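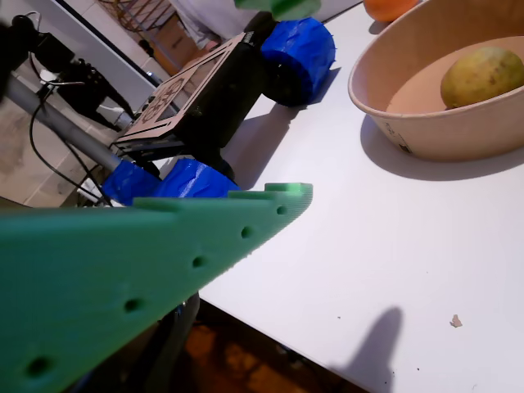 로봇 팔을 사기 전에 적어야 하는 종이 한 장

작은 작업실 살리스(Salis)는 첫 장비 예산 1,754유로를 어떻게 나누었는가

2024년 11월 13일

타룬 티와리(Tarun Tiwari) 씨의 노트에는 첫 줄에 로봇의 이름이 없습니다. 첫 줄에는 "무엇을 집을 것인가"라고 쓰여 있고, 그 밑에 공, 감자, 과일, 종이컵이 나옵니다. 로봇 팔의 모델 이름은 그 노트의 세 번째 장에 가서야 처음 나타납니다. 저는 장비 구입에 대한 기사를 준비하면서 여러 작업실의 표를 보았는데, 물건의 목록으로 시작하는 표는 이것이 처음이었습니다.

티와리 씨는 플롤티츠(Floltitz)에서 살리스라는 작은 작업실을 운영합니다. 책상 위에서 쓸 수 있는 소형 로봇으로 물건을 집고 옮기는 실험을 하는 곳입니다. 큰 회사의 연구소와는 다르게, 살리스에는 구매를 맡는 부서가 없습니다. 티와리 씨가 직접 견적을 받고, 직접 조립하고, 고장이 나면 직접 나사를 풉니다. 그래서 예산을 잘못 세우면 그 결과도 본인이 매일 손으로 만지게 됩니다.

그는 7월에 첫 견적을 두 곳에서 받았습니다. 하나는 완성품을 파는 바베로(Bavero)이고, 다른 하나는 부품과 모터를 따로 파는 사치데바(Sachdeva)입니다. 바베로의 제안은 읽기가 쉬웠습니다. 팔 하나, 제어 보드, 전원, 보증 기간이 한 줄에 모두 들어 있었습니다. 사치데바의 제안은 훨씬 길고, 같은 나사가 길이만 다르게 여러 번 나와서 읽는 데 저녁 시간이 다 들었다고 합니다.

"처음에는 당연히 짧은 견적이 마음에 들었습니다. 그런데 손가락 부분을 바꾸고 싶다고 물어보니까 답장이 늦게 왔고, 답은 '다음 버전에서 가능합니다'였습니다. 저는 다음 버전을 기다릴 수가 없었어요."

물건을 집는 로봇에서 가장 자주 바뀌는 부분은 손가락입니다. 둥근 것을 집을 때와 납작한 것을 집을 때 필요한 모양이 다르고, 끝이 두꺼우면 그릇 안으로 잘 들어가지 않습니다. 완성품의 손가락이 교체 가능한지, 도면을 받을 수 있는지, 나사 구멍의 간격이 공개되어 있는지를 구입 전에 물어야 한다고 티와리 씨는 말합니다. 살리스에서는 결국 사치데바의 부품을 고르고, 손가락과 브래킷은 3D 프린터로 출력하기로 했습니다.

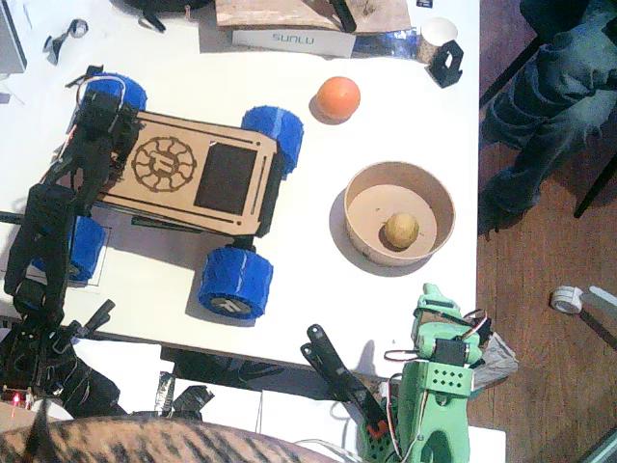 샬리니 판트(Shalini Pant)

출력한 부품은 싸다고 많은 분이 생각합니다. 재료비만 계산하면 맞는 말입니다. 하지만 살리스의 표에는 "다시 출력"이라는 항목이 따로 있습니다. 손가락 하나를 마음에 드는 모양으로 만들 때까지 여덟 번 출력한 적이 있고, 그 시간 동안 프린터는 다른 일을 하지 못했습니다. 티와리 씨는 프린터가 일한 시간도 돈으로 바꾸어 적습니다. 전기 요금은 작은 숫자이지만, 노즐과 베드 시트는 소모품이어서 1년 단위로 보면 무시하기 어렵습니다.

모터는 더 조심해야 하는 항목입니다. 소형 서보 모터는 사양표에 적힌 힘을 오래 내지 못하는 경우가 있습니다. 팔을 앞으로 길게 뻗은 자세에서는 어깨 쪽 모터에 부담이 커지고, 그 상태로 오래 두면 뜨거워집니다. 살리스는 모터를 필요한 수보다 세 개 더 주문했습니다. 견적을 비교할 때 이 예비 모터를 넣으면 사치데바 쪽의 가격이 꽤 올라갑니다. 그래도 티와리 씨는 예비 모터를 뺀 가격은 비교에 쓰지 않았습니다.

"모터 하나가 멈추면 배송을 기다리는 동안 작업실 전체가 멈춥니다. 저는 그 기다리는 날의 월세도 계산해 봤어요. 계산을 하고 나서 바로 주문서를 고쳤습니다."

전선과 전원에 대해서도 그는 할 말이 많습니다. 첫 번째 계획에서 케이블은 "기타"라는 줄에 들어 있었습니다. 나중에 보니 그 "기타"가 작은 카메라 하나의 값과 비슷했습니다. 팔이 움직일 때 선이 당겨지지 않으려면 여유 길이가 있어야 하고, 여유가 너무 많으면 바퀴나 관절에 걸립니다. 그는 지금 케이블을 길이별로 적고, 커넥터도 종류별로 적습니다. 테이프와 케이블 타이도 적습니다. 이런 것까지 적느냐고 제가 물었더니, 테이프는 이 작업실에서 제일 많이 쓰는 부품이라고 그가 대답했습니다.

바퀴가 있는 작은 로버를 살 것인지는 마지막까지 정하지 못한 문제였습니다. 고정된 팔은 자기 앞의 좁은 범위에서만 일할 수 있습니다. 로버가 있으면 그 범위가 넓어지지만, 바퀴가 움직이는 만큼 위치의 오차도 생깁니다. 예산표에는 로버의 본체 가격만 적기 쉬운데, 실제로는 배터리, 충전기, 그리고 바닥이나 책상의 넓이까지 함께 생각해야 합니다. 떨어지면 부서지는 장비를 책상 위에서 쓴다면 수리비도 현실적인 항목입니다.

저는 이 부분에서 다른 의견을 가지고 있었습니다. 작은 작업실이라면 먼저 팔 하나로 충분히 연습하고, 로버는 다음 해의 예산으로 미루는 것이 안전해 보였습니다. 티와리 씨도 제 말을 듣고 한참 생각했습니다. 그의 답은 이러했습니다. 나중에 로버를 더하면 제어 보드와 전원을 다시 사야 하고, 소프트웨어도 두 번 고쳐야 한다고요. 그래서 그는 보드를 고를 때부터 확장을 계산에 넣었습니다. 선택한 보드에는 모터를 최대 16개 연결할 수 있습니다. 지금 다 쓰지는 않지만, 가격의 차이가 크지 않았다고 합니다. 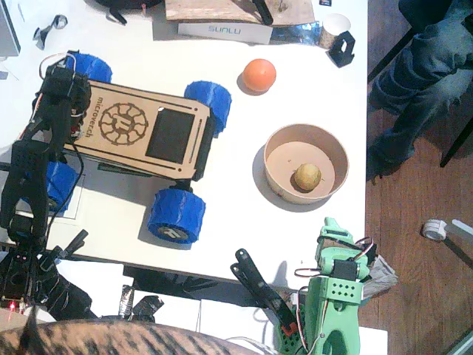
확장할 자리를 미리 사 두는 것이 항상 좋은 방법은 아닙니다. 제가 다른 곳에서 본 작업실은 큰 보드와 큰 전원을 먼저 샀고, 그 다음에는 카메라를 살 돈이 남지 않았습니다. 살리스의 표에서 제가 참고할 만하다고 느낀 것은, 각 줄 옆에 "없으면 무엇을 못 하는가"라고 쓰는 칸이 있다는 점입니다. 그 칸이 비어 있는 물건은 첫 주문에서 빠집니다. 자동 공구 교환 장치가 그렇게 빠졌고, 예쁜 알루미늄 받침대도 빠졌습니다. 받침대의 칸에는 처음에 "보기 좋다"라고 쓰여 있었는데, 줄을 그어 지운 자국이 아직 남아 있습니다.

반대로 처음에는 없다가 들어온 줄도 있습니다. 조명입니다. 카메라로 물건의 위치를 찾을 때 그림자가 문제가 될 수 있습니다. 그릇의 그림자를 물건으로 잘못 읽거나, 밝은 책상에서 밝은 물건의 가장자리를 놓치는 일이 생깁니다. 티와리 씨는 이것을 소프트웨어로 해결하려고 여러 주를 보냈고, 그 후에 빛이 부드러운 램프를 예산에 넣었습니다. 램프의 값보다 그 여러 주가 비쌌다고 그는 인정합니다.

시험용 물건의 비용도 조금 이야기하고 싶습니다. 공이나 종이 그릇은 비싸지 않고 모양도 변하지 않습니다. 감자와 과일은 다릅니다. 하나하나 크기가 다르고, 표면이 다르고, 시간이 지나면 물러집니다. 실험을 반복하는 사람에게는 불편하지만, 실제 부엌이나 가게에서 일할 로봇을 생각한다면 이런 물건이 더 많은 것을 가르쳐 줍니다. 살리스에서는 장을 보는 비용을 장비 예산과 분리하여 운영비에 넣습니다. 세무를 도와주는 사람이 과일 영수증을 장비로 처리할 수 없다고 말했기 때문입니다.

구입 순서에 대하여 그에게 물었을 때, 그는 한꺼번에 사지 말라고 권했습니다. 먼저 모터 한 개와 보드를 사서 자기 컴퓨터에서 움직여 봅니다. 드라이버가 맞지 않거나 설명서가 이해하기 어려우면 이때 포기해도 손해가 작습니다. 다음에 팔 한 개를 끝까지 만듭니다. 나머지 수량은 그 팔이 실제 물건을 집는 것을 본 다음에 주문합니다. 배송비는 더 나오지만, 그는 이것을 보험료라고 부르고 표에도 그렇게 적었습니다.

보증에 관해서는 완성품 쪽이 분명히 유리합니다. 바베로의 제품이었다면 고장 난 팔을 상자에 넣어 보내면 됩니다. 부품으로 만든 팔은 누구의 책임인지 확인하는 데에 시간이 걸립니다. 모터의 문제인지, 출력한 브래킷이 휘어진 문제인지, 조립한 사람의 문제인지 하나씩 보아야 합니다. 직접 고치는 것을 좋아하지 않는 팀이나 수업에서 바로 써야 하는 학교라면 저는 지금도 완성품의 견적을 먼저 읽으라고 말하겠습니다. 티와리 씨도 이 의견에는 반대하지 않았습니다.

인터뷰가 끝날 때 그는 내년의 표를 보여 주었습니다. 아직 숫자는 거의 없고 물건의 이름만 있습니다. 달걀, 젖은 수건, 뚜껑이 있는 병. 달걀 옆에는 물음표가 있고, 손가락 끝에 붙일 부드러운 재료를 사치데바에 문의한다는 메모가 작은 글씨로 적혀 있습니다.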